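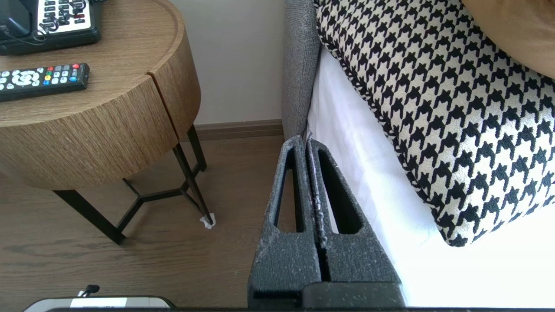 Progress report to the Dvořáček family fund, second reporting period
Prepared by the Alumni and Scholarship Office, Daken College

This report covers the scholarship for international students, the travel grants and the alumni mentoring program. It follows the outline you sent us in October.

## Scholarship

The scholarship is now in its second year. Both of last year's recipients returned to campus and are in good academic standing. One has declared a major in chemistry. The other is undecided between economics and geography and has until the end of spring term to choose.

We received 57 applications for the new awards, and the selection panel interviewed by video. 4 students are now supported by the fund in all. Their awards cover tuition and the meal plan. Housing is still paid by the college from its general aid budget, as agreed when the gift was made.

Two points from the selection round:

- Several applicants could not get certified transcripts before the deadline. We accepted unofficial copies and asked for the certified ones before enrollment. All of them came in.
- The essay question about "ties to the college" confused applicants with no relatives among our graduates. Some left it blank. We have rewritten it for the next round and would like your approval of the new wording, which is attached separately.

## Travel grants

Students from overseas can apply for $700 toward one trip home during their time at Daken. Payment used to be made after the trip, on receipts. This was hard on students who had no card with enough credit to buy the ticket, so the business office now pays the travel agent directly when the student asks for it. Most do.

The change took longer than planned. The agent had to be set up as a vendor, and the first set of forms was returned for a missing signature. Grants approved during that time were paid late, and one student had to rebook on a later flight. The college covered the difference in fare – it was not charged to the fund.
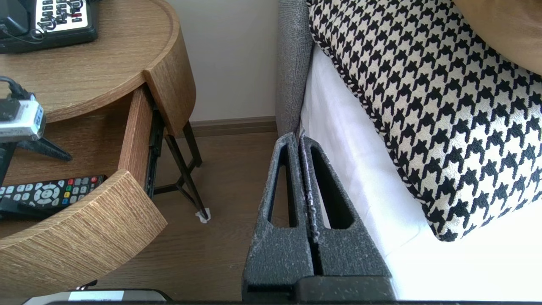
## Alumni mentoring

Each scholarship student is matched with a graduate who also came to Daken from abroad. The pairs set their own schedule. We ask only for a short note from each side at the end of the term.

The notes were mixed. Students liked having a person to ask about internships and work permits. Mentors in distant time zones found calls hard to arrange, and one pair gave up on calls and now writes letters by email. They both say this suits them.

The new contact database from Voltero went live in the summer. It holds mailing addresses and class years for all graduates, but the field for country of origin did not carry over from the old system. We are filling it in by hand from admission records. Until that is finished, we can't search for mentors by country and are relying on people the office already knows.

## Alumni visit

The Naltutier chapter hosted a dinner for graduates and their families during homecoming. Scholarship students attended and spoke briefly about their courses. The dinner was paid for by the chapter. Three graduates asked afterward to be added to the mentor list, and their paperwork is in progress.

## Spending

Scholarship spending is on budget. Travel grants are under budget so far, mainly due to the late start, and we expect to use the remainder before the summer break. Mentoring costs were limited to printing and postage. The full statement from the business office will follow under separate cover once the quarter is closed.

## Next period

- Open applications for the next round with the revised essay question
- Finish the country field in the database
- Collect end-of-term notes from mentors and students
- Ask the registrar for final grades and send you a summary without names

We need a decision from you on one item besides the essay wording. A student planning a semester at a partner university has asked whether the scholarship can be used there. The gift agreement doesn't address study away. The partner's tuition is lower than ours, so there would be no added cost to the fund. The student must confirm the place by the end of March.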